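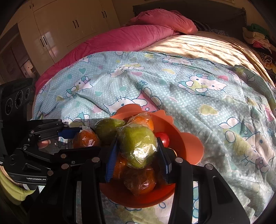 Is the Etulham day rover ticket worth the money? Only if you make three trips on it, and I doubt most people do.

Ramil Pascual swears by his. He went out to Stondcombe in January, walked along the front, had soup and came home, and he still talks as if he'd beaten the system. I added it up. Two singles would have saved him 9 pounds.

The leaflet says there are 41 places you can reach. Fine, but 25 of them are request stops with a shelter and a field. I got off at Jandero Halt last spring on the strength of a nice paragraph about the views, and there was a hedge – a tall one – and an hour's wait for the next train back.

Stondcombe itself is all right. The museum shuts for lunch, and the cliff path is steeper than they let on. I'd go again on an ordinary return, on the 8.15, and skip the rover altogether.

Search this blog Search Go

We use cookies to improve your visit. By carrying on you accept this. OK Find out more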